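Why Does Wood Have Stripes?

August 2025

I have a terrible habit of staring at tables. When I was in second grade I got in trouble for it (sorry, Mrs. Whoever-was-talking-at-the-time) and I still do it at dinner. There are lines in there! Wavy ones, straight ones, ones that look like a duck if you tip your head. So today we're going to talk about where those lines come from, and to do that we have to start with a tree.

How a tree gets fat

You grow all over. Your arms get longer, your feet get bigger, and your old shoes go to your cousin. A tree does it differently. It gets taller only at the tips of its branches and at the very top. If you carved a mark in a trunk at the height of your nose (please don't, the tree needs its bark), that mark would still be at the same height when you were a grandparent.

But the trunk does get wider, and it does that just under the bark. There is a very thin layer there called the cambium. Say it like this: KAM-bee-um. The cambium makes new wood on its inside and new bark on its outside. Every year it wraps the whole tree in a fresh coat of wood, like pulling on one more sweater over all the sweaters you already have on. The oldest sweater is the tiny one in the middle.

Light wood, dark wood

In places with a warm season and a cold season, the tree grows fast in spring. There's lots of water around and the tree is in a hurry to get it up to the leaves, so it builds wood with big roomy tubes. In many trees that wood looks pale. Later in the summer it slows down and builds wood that is tighter and harder, with thicker walls, and that part usually looks darker. By November most of the trees near me in Lastham have stopped for the year.

One pale band plus one dark band makes one year. Cut across the trunk and you see rings. Count the rings and you know how old the tree was – pretty good for something that can't talk.

There's a big slice of oak on the wall at the nature center in Trilton, and I once spent most of a lunch break counting it with my friend Do-yoon Ko. I got 90. Do-yoon got 91. We did it again and I had skipped a skinny one near the bark. Skinny rings are easy to miss. They often mean a hard year, when there wasn't much rain or when bigger neighbors were hogging the sunshine. Fat rings usually mean the tree had plenty to drink and plenty of light.

Some trees have a whole lot more to count. There are oaks that have lived past 500 years, and some kinds of tree can go well over 1,000. I would need a longer lunch.

From rings to stripes

Okay, but your kitchen table doesn't have circles on it, does it? It has lines. So where did the rings go?

They're still there. You're looking at them from the side.

Try this in your head. Roll up a big sheet of paper so it makes lots of layers, like a cinnamon roll. Look at the end and you see a swirl. Now imagine slicing the roll from top to bottom, the long way. On the cut part you would see the edges of all the layers running along in lines. A board is cut from a log the long way too, so the rings show up as long stripes. We call the pattern the grain.
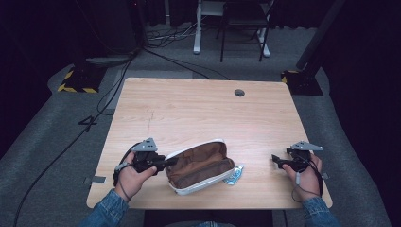

A pencil pouch on a tabletop with faint wood grain.

Grain can be very quiet. On some surfaces you have to get your nose right down to it to notice any lines. On others it shouts at you from across the room. Pine often has big bold stripes because its spring wood and summer wood look so different. Maple is usually much softer looking. Trees from hot, rainy places where it's warm all year may not have clear rings at all, so their boards can look quite plain, or have streaks made in some other way.

Why some stripes make mountains

Straight stripes are easy enough to understand. What about the pointy ones, stacked up like a row of hills?

It depends where the saw went. If a board is sliced so that the saw heads straight toward the middle of the log, it crosses the rings head-on and you get nice straight lines. If the saw just slides along one side of the log, it skims the rings at a low angle. A trunk is a bit wider at the bottom than at the top, and it has little bumps and bends in it, so the skimmed layers come out as arches and loops. People who work with wood call those arches cathedral grain, after the tall pointed windows in old churches. (I called them volcanoes until I was much too old.)
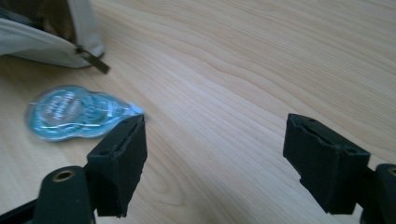
Look how the lines bend and ripple, like the ones on a map of hills.

Map lines are a good thing to think about here. On a hiking map, every line joins up places that are the same height. On a board, every line joins up wood that the tree made at the same time of the same year. You can put a fingertip on one and follow it along, and you're tracing one single summer.

What about knots?

A knot is where a branch used to be. The branch started out small, poking from the side of the trunk, and each year the trunk got thicker and swallowed up a little more of it. When the log gets cut into boards, the saw goes through the buried branch and you get a round or oval spot. The stripes have to swerve around it, like water going around a rock in a stream.

Go on a grain hunt!

You'll need paper, a crayon with the wrapper peeled off, and a grown-up to say which furniture is okay.

Find some old rough wood, like a fence board or a garden bench. Hold your paper flat against it and rub gently with the side of the crayon. The hard summer wood often sticks up a tiny bit, so the lines should pop out on your paper.

Now look for these:
A place where the lines are very close together
A place where they're far apart
A knot
A volcano (fine, an arch)
Anything that looks like an animal

One warning. Some tables and shelves have a printed pattern on top that only copies wood. If you spot exactly the same knot twice on the same shelf, you've probably caught a printed one. I found three matching ones in my dentist's waiting room and told everybody in there.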